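Bin Layout for Small Block Stock: Notes for Unit 4
8 min read

Set reading: Shimada handout, sections on tray geometry and part presentation.

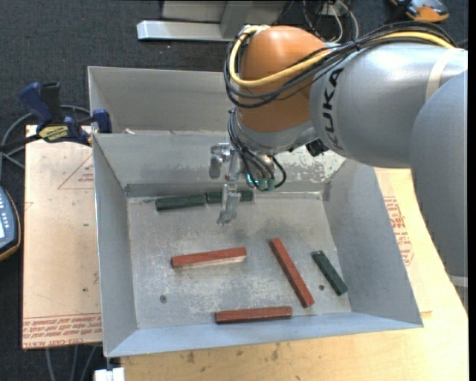

The unit concerns how rectangular parts come to rest in a shallow sheet-metal bin, and how the shape of the bin affects what can be taken out of it. Stacking and pallet patterns were covered in Unit 3 and are assumed here.

1. Terms

Floor: the flat area on which a part can lie with a full face in contact.
Wall: any bounding surface, upright or sloping.
Divider: a wall shared by two compartments.
Clearance: the free distance between a part and the nearest wall or neighboring part, measured at the height where the part will be held.

Clearance is a property of the part in its current position. The same block has a different clearance every time the bin is disturbed.

2. Upright and sloping walls

An upright wall gives the most floor for a given outside size. Its drawback is that a block lying flush against it offers no access on that side. Two blocks flush against the same wall and touching each other leave each with one closed end and one closed side.

A sloping wall costs floor area but returns parts toward the middle. Whether a block slides depends on the slope angle and the friction between block and sheet. Painted blocks on bare sheet slide sooner than raw ones — check this with your own stock before quoting an angle. A block that stops partway down a slope is tilted, and its top face is no longer parallel to the floor.

Worked case: take a floor 460 mm long and a block 80 mm long. Five blocks laid end to end occupy 400 mm and leave 60 mm of free length. A sixth does not fit in the row and will lie across the others or on the slope.

3. Corners

Corners hold parts. A block seated in a corner has two closed sides and should be counted as blocked unless it can be lifted from its remaining faces. Rusu's exercise sheet uses a 30 mm clearance as the limit; use that value in the problems.

4. Mixed colors

Color is used in this course only as a sorting key. Blocks of the same size and different color behave identically on the floor, so any layout result carries over. Record color separately from position.

5. Problems (due May 5, 2025)

a. Draw a plan of a bin with one sloping wall and mark the area where a block cannot lie flat.
b. Repeat the worked case with a floor length of 200 mm.
c. State which positions in your plan from (a) are blocked under the 30 mm limit.

Submit plans to Kanako Mizuno on paper.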